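La merienda de los martes y el estante que me cambió la despensa

Hace tiempo que quería escribir sobre meriendas, porque me lo pedís mucho y yo siempre acabo hablando de sopas.
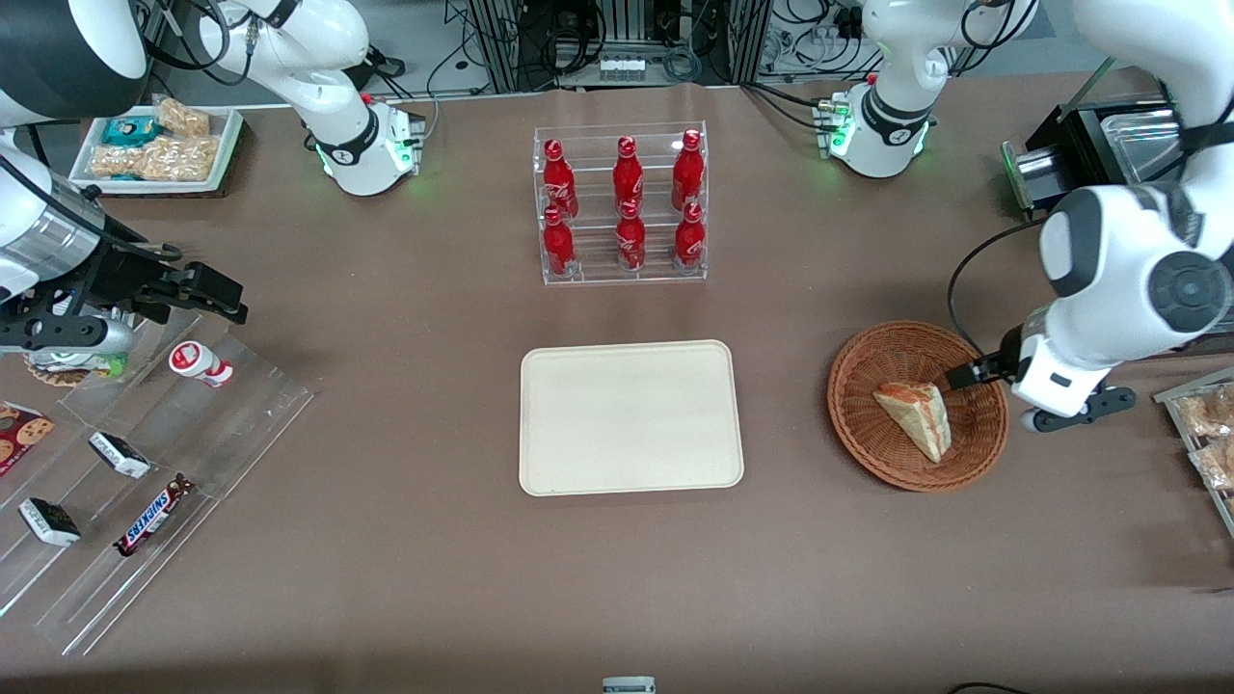 En mi casa la merienda era una cosa seria. Mi madre sacaba el mantel pequeño, ponía la leche a calentar y nos llamaba a gritos por el hueco de la escalera, y bajábamos los tres hermanos como si se quemara algo. Ahora que vivo sola la cosa ha cambiado bastante, claro, y durante años merendé de pie, delante de la nevera abierta, con un yogur en una mano y el teléfono en la otra. Una pena, vaya.

Lo que me hizo volver a sentarme fue Nisha Yadav, mi vecina de arriba, que un martes de octubre bajó a pedirme una bombilla y se quedó hasta la hora de cenar. Le ofrecí lo único que tenía, unas galletas un poco blandas, y se las comió con tanta educación que me dio vergüenza. Desde entonces los martes a las cinco y media merendamos juntas, y a veces se apuntan Sunita Pandey y su hija Seema (bueno, la llamo su hija y es su sobrina, pero como si lo fuera).

Y claro, al ser cuatro hubo que organizarse. Yo guardaba los bollos, las patatas y las chocolatinas en el mismo cajón que los trapos, todo revuelto, y cada dos por tres aparecía algo caducado desde la primavera. Así que me dio por los estantes transparentes, de esos acrílicos con varios pisos inclinados, que parecen de quiosco. ¡Qué invento! Pones los paquetes de pie, un poco echados hacia atrás, y de un vistazo sabes lo que hay. Los bollos envueltos uno a uno los tengo en otro estante aparte, también transparente, porque si los metía con lo demás acababan aplastados y con el azúcar por todas partes.

Tiene sus pegas, no os voy a engañar. El acrílico se raya con mirarlo. El primero lo limpié con el lado verde del estropajo y quedó como una pista de patinaje después de un campeonato. Ahora paso un paño de microfibra con agua tibia y una gotita de jabón, lo seco enseguida y listo. Nada de alcohol, que a mi prima se le cuarteó una bandeja por las esquinas y todavía me lo cuenta cada Navidad.

Luego está el asunto de la cesta. Yo soy muy de mimbre, lo reconozco, tengo cestas hasta en el baño. Para la mesa me gusta una redonda, más bien baja, que cabe en el centro sin molestar a las tazas. La uso para el pan, para la fruta y también para la tarta, y ahí es donde Sunita y yo no nos ponemos de acuerdo: ella dice que una porción de tarta pide plato, y que las migas se meten entre el trenzado y no hay quien las saque. Tiene razón en lo de las migas. Yo la pongo boca abajo sobre el fregadero, le doy unos golpecitos y repaso con un cepillo de dientes viejo - os sorprendería lo bien que funciona. Si la tarta lleva mucha crema, eso sí, corto un redondel de papel de horno y lo coloco debajo.

De las tartas os hablaré otro día con calma, pero os adelanto que la favorita de los martes es una de nata con vetas de frambuesa. La receta me la pasó Kanchan Rana por teléfono, a toda prisa, y apunté mal el azúcar la primera vez. Hay que dejarla en la nevera unas 8 horas, mejor de un día para otro, y cortarla con el cuchillo pasado por agua caliente para que las vetas no se arrastren.

Este martes le toca a Nisha traer lo dulce y me ha prometido unos bollitos de cardamomo. Yo pongo el té y las servilletas de tela, que están todas sin planchar, así que os dejo y me voy a sacar la tabla.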